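Auction notes, and a small etching I did not need

11/16/21

So I did it. Bid on the Ornberg. Won it too, which I was not expecting with 2 minutes left on the clock and someone else clearly awake and clicking.

Quick background for anyone new. Ornberg is a minor printmaker, harbor views mostly, and hardly anything written on him in English. The lot was a small etching, signed in pencil lower right, numbered 33/50. Nice wide margins. A bit of foxing along the top edge and a crease in one corner that the catalog called "minor handling." Hmm.

I asked for a condition report and got two lines back. Asked again, got photos of the verso. Old hinges, brown tape residue, and a label from Naqvi, the framers. That label is what sold me – I have seen the same one on another print from the edition, the one Polyxeni Christodoulou wrote up in her little guide to the harbor series. She thinks a batch were all framed together and sold off the wall of a hotel. No paperwork to prove it. I want to beleive it anyway.

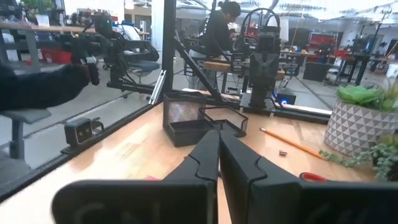
Photo: Zonenard

Cost, since people always ask. Hammer was low, lower than I had set myself. Then the buyer's premium, then shipping, then insurance on the shipping. The shipping quote came in at 20 percent of the hammer price for something that weighs less than a magazine! Went with Sunex in the end. Flat parcel, board both sides, fingers crossed.

Next job is the tape. Not touching it myself. Tried that once with a cheap lithograph and a damp cotton swab and I still feel sick when I look at it. There's a paper conservator two towns over, left her a message, no call back yet.

Also need to sort out the numbering. Polyxeni's guide says the edition was 50 but there are proofs outside it, and at least one impression has has the number written in a different hand. Mine looks right to me. Slanted threes, same as hers. If anybody owns one from this series please email me a shot of the signature, even a bad phone one.

More when the parcel gets here. Frame question is still open – leaning plain oak, no gilt.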